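Zurkel promete vasos sin plástico, pero faltan datos

Mottram, 13 de mayo de 2022

La firma Zurkel presentó en Mottram un vaso blanco de un solo uso que, según su folleto, prescinde por completo del forro de plástico habitual. Se llama Cluketti y llegará en enero a las cafeterías de Flesthorpe. La empresa habla de «un cambio de época». El folleto dedica dos páginas a esa frase y ninguna a explicar de qué está hecho el recubrimiento que sustituye al plástico.

El dato más repetido en la presentación fue que el vaso aguanta hasta 800 gramos de carga sobre el borde antes de deformarse. No se indicó si la cifra corresponde a un vaso vacío o a uno con café recién hecho, que es como lo va a usar la gente. Tampoco se aclaró cuántas unidades se ensayaron. A la pregunta de si algún laboratorio ajeno a la casa había repetido las mediciones, la respuesta fue que «está previsto».

El vaso, sobre la mesa blanca de la presentación.
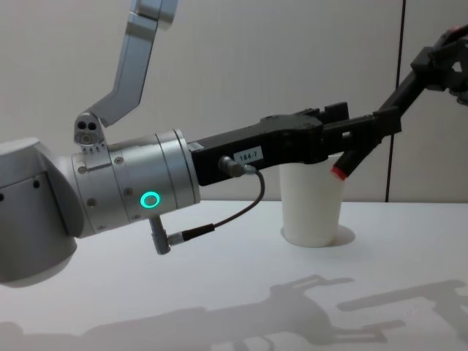
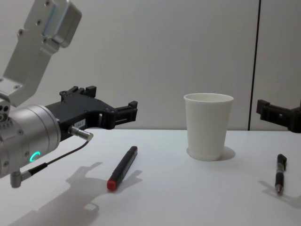
El precio, otra incógnita

Zurkel calcula que una caja de 688 vasos costará lo mismo que una de las actuales, aunque no ha publicado tarifa. Los bares de Flesthorpe consultados por este medio compran hoy en cajas más pequeñas y no tienen sitio para almacenar otras mayores. Uno de ellos recuerda que ya probó un vaso «ecológico» – de otra marca – y que volvió al de siempre al cabo de un mes.

Queda además la recogida. El ayuntamiento de Flesthorpe no dispone de contenedor para este tipo de envase, de modo que, de momento, el Cluketti acabaría en la misma bolsa que los demás. Zurkel remite en este punto a un informe de 456 páginas que todavía no ha hecho público y para el que no da fecha.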